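Chapter 6
Disagreement and Decision in Student Councils

Most students first meet representative government at school or university, long before they are old enough to stand for public office. A student council has members who are elected, a budget that must be shared and a set of rules for settling arguments. It also has factions, even where no parties are named on the ballot.

This chapter looks at how members who disagree reach decisions they can all carry out. It builds on the account of elections in Chapter 5 and uses two councils as its main cases, those of Durnau College and the Llorente Institute. 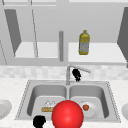 At Durnau, members are elected by faculty and tend to vote with their own area. At Llorente, every member is elected by the whole student body of about 1,000, and alliances shift from one motion to the next. The two councils have similar powers, but their meetings run very differently. Durnau relies on written amendments submitted before a meeting, while Llorente allows changes from the floor until the chair calls the vote.

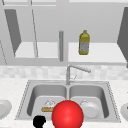 Figure 6.1 A double-basin sink in a speckled white countertop.

A member who supports a motion in part faces a practical choice. The member may vote for it as it stands, vote against it, or seek an amendment. Each course has a cost. An amendment may win over opponents and at the same time lose some of those who favoured the original wording. The minutes of both councils show this happening most often in the December budget round, when spending on clubs, travel and welfare is settled in a single motion.

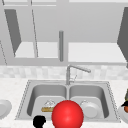 Compromise of this kind should be distinguished from consensus. In a compromise, each side gives up something it would have preferred to keep. In a consensus, members continue to talk until no one present objects – a slower method, and one that can give a single member considerable influence over the outcome. Chapter 7 returns to consensus in the setting of neighbourhood associations.

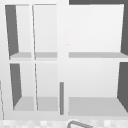

Key terms

Amendment: a proposed change to the wording of a motion.
Faction: a group of members who usually vote together.
Motion: a formal proposal put to a meeting for decision.
Quorum: the smallest number of members who must be present for a vote to be valid.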